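Saving and Exporting the Meline Soundtrack for Offline Listening

Players who own the Meline soundtrack edition may keep the score on their own computer and listen to it outside the game. The procedure requires the Clavutia launcher, version 2 or later, and 167 MB of free disk space.

Before you begin

Sign in to the launcher with the account used to purchase the soundtrack edition. The standard edition of the game does not include the music files – the Soundtrack tab will remain gray until the upgrade has been added to your library.

Exporting the files

Open Library, select Meline, and choose Soundtrack. Select Export, then pick a destination folder. The 20 tracks are saved in the order in which they are heard in the game, beginning with "Stilano" and ending with the Gajdoš suite. The default format is FLAC. To create smaller files, open Options and select MP3 before exporting. 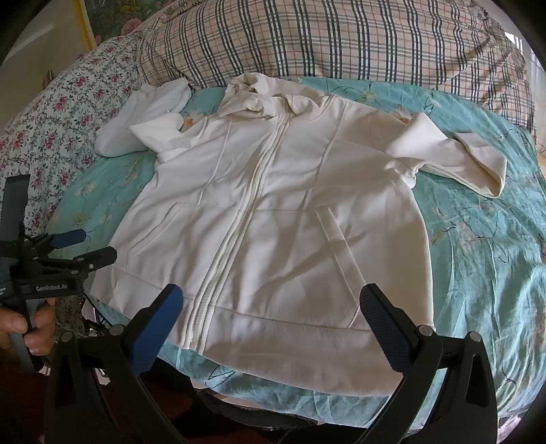
White zip-up hooded sweatshirt

Do not close the launcher while the progress bar is moving. An interrupted export must be started again from the first track.

Adding the tracks to a music player

Most players will detect the new folder after a library scan. If the tracks appear in alphabetical order, change the sort setting to Track Number. Ambient pieces are written to run together, so gapless playback should be turned on and crossfade turned off.

Troubleshooting

Error 2382 means that the destination folder is read-only. Choose a different folder and repeat the export. If album art is missing, select Refresh Metadata on the Soundtrack tab and allow up to 2 minutes for the update.

Exported files are licensed for personal listening only. Requests to use the music in videos or streams should be submitted through the Licensing form in the launcher.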